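Subject: Re: [knit-list] Ullska yarn for the September shawl, and blocking
From: Inès Gautier
Date: August 17, 2020

> I have 3 skeins of Ullska in the gray and I'm worried it won't be
> enough for the large size. Has anyone made the large? Also, do you
> swatch flat or in the round for this one? The pattern doesn't say.

I made the large in the same yarn last winter. Three skeins won't do it. The pattern calls for 867 yards and I used nearly all of four skeins, with a ball left over the size of a walnut. If you can't match the dye lot, put the odd skein in the border, where the stitch changes anyway and the eye won't catch it.

The shawl is worked back and forth, so swatch flat. Cast on 24 stitches, knit until the piece is as tall as it is wide, then wash it before you measure. Ullska grows a good deal in water. My dry swatch was dead on gauge and the washed one was half a stitch off, so I went down a needle size.

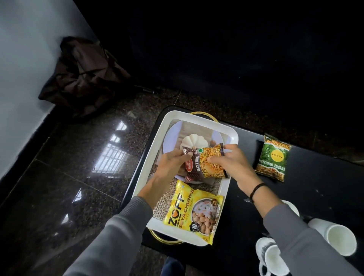 The other thing that came up was what to bring to the September meetup at the Teltell room. The yarn swap is the main event, so please wind loose skeins and tag them with fiber and yardage, even if the yardage is a guess. Snacks are fine, but keep them on the far table, away from the yarn. A packet of Haldiram's Mixture and a tray with a plate on it is all that's needed, and please wipe your hands before you go digging through the laceweight. Fried snack mix and mohair are a bad pair -- the oil doesn't come out in a cold wash.

A few notes on blocking, as more than one person asked:

1. Soak for as long as the label says, in cool water with a little wool wash. Don't wring. Roll it in a towel and press.

2. Pin the center spine first, then the top edge, then the points. I use the Hisitz wires along the top and ordinary pins for the rest. If you only have pins, use twice as many as you think you need.

3. Block on foam mats or a spare bed. If it has to be a table, scrub it and lay down a clean sheet first. Crumbs and dried-on smears end up in the lace. 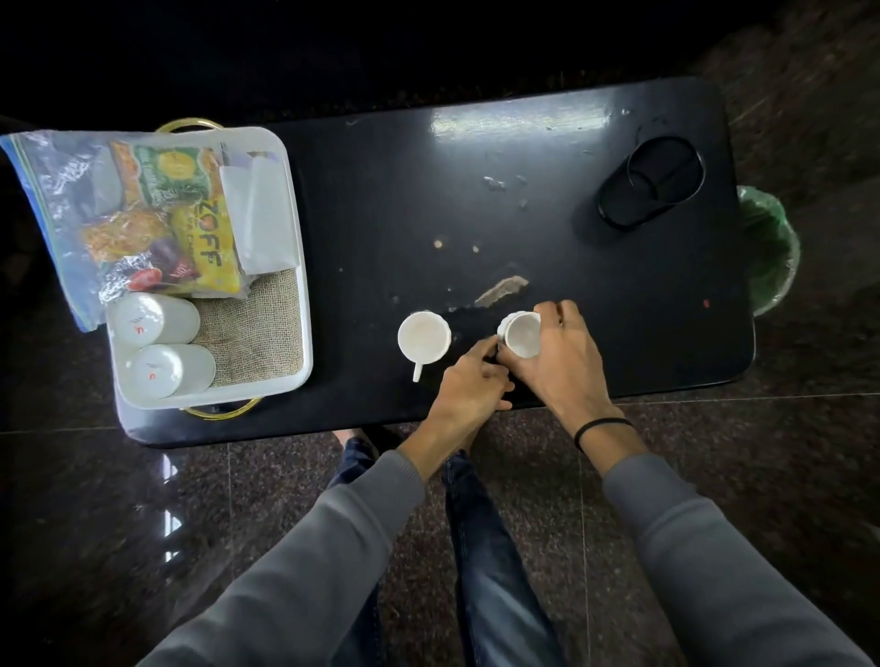 4. Leave it until it is dry all the way through, including the border. Mine took two days in damp weather.

Last item: the Radonjić chart on the list archive has an error in row 4 of the edging. The second yarnover should come before the decrease. I have written to the designer and will post when there is a corrected copy.

Inès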